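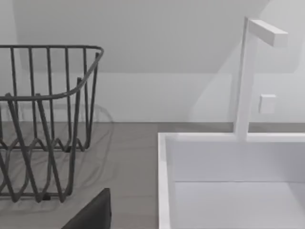

Ticket: Color variation and pattern mismatch, Cutis upholstery weight
Account: Skendambridge (hotel lounge and corridor seating)
Opened: 28/09/2018
Priority: Normal, changed to High
Status: Closed, one follow-up pending

Reported problem

Customer received the second delivery of Cutis in the rust colorway and says it does not match the first. Under the lounge lighting the new cloth looks browner and slightly flatter. Customer also says the large diamond motif does not line up across the seat and back of the banquettes, although the upholsterer worked from the same cutting plan as before.

Order total is 1,591 yards. Of that, 1,257 yards had been delivered in July and were already cut. The rest is the delivery in question.

Entry 1, support desk

Asked customer for the piece numbers from the roll tickets and a cutting from each delivery, at least a hand's width, with the selvage left on. Asked them to stop cutting until we reply. Customer confirmed that 3 banquettes have already been covered in the new cloth.

Entry 2, support desk

Piece numbers received. First delivery is all from one dye lot. Second delivery is from a different lot. The order form has the box for "match to previous lot" left blank, so the warehouse shipped what was on the shelf. No cutting for approval was sent out before dispatch. It should have been, since the order was split.

Entry 3, finishing room

Cuttings arrived. Checked against the master standard in the light box.

Daylight: both lots within tolerance. New lot is a little darker.
Store light: both lots within tolerance.
Warm lamp: visible difference. New lot goes brown.

The customer is right about the lounge. Their lamps are warm, and the two lots part company there. Corridor lighting is cooler according to the customer, so the difference may not show in that area.

Entry 4, finishing room

Measured the vertical repeat on both cuttings, laid flat and not pulled. First lot is on spec. Second lot is short by almost 30 millimeters over the full repeat. That is outside what we allow and would explain the diamonds not meeting. Asked the mill (Valcárcel) for the finishing record.

Entry 5, support desk

Reply from Valcárcel. The second lot went through the steam finish at a higher setting than the first. They had been running Jukeck before it, which takes more heat, and the setting was carried over. They accept the shrinkage as a mill fault. They do not accept the color as a fault, as it passes under the two agreed light sources.

Entry 6, support desk

Changed priority to High. Customer has an opening date and cannot wait for a full re-weave of everything. Offered the following:

Replacement yardage for the lounge, dyed to match the first lot, with a cutting sent for approval before the rest is finished.
Uncut cloth from the second lot to be returned at our cost, or kept at a reduced price for plain seat pads in the corridor where no matching is needed.
Cost of stripping and re-covering the banquettes already done to be covered by the mill.

Customer took the replacement and will keep part of the second lot for the corridor pads.

Entry 7, support desk

Approval cutting sent. Customer checked it against a finished banquette with the lounge lamps on and signed it off. Repeat measured again before dispatch and is on spec. Replacement shipped, all one lot, piece numbers added to the account notes.

Resolution

Shrinkage: mill finishing error, cloth replaced.
Color: different dye lot, not matched at time of order. Split orders on this account are now set to hold for cutting approval.

Follow-up

Valcárcel has been asked to add the warm lamp to the agreed light sources for Cutis. No answer yet. Leave this item open on the account until they reply in writing.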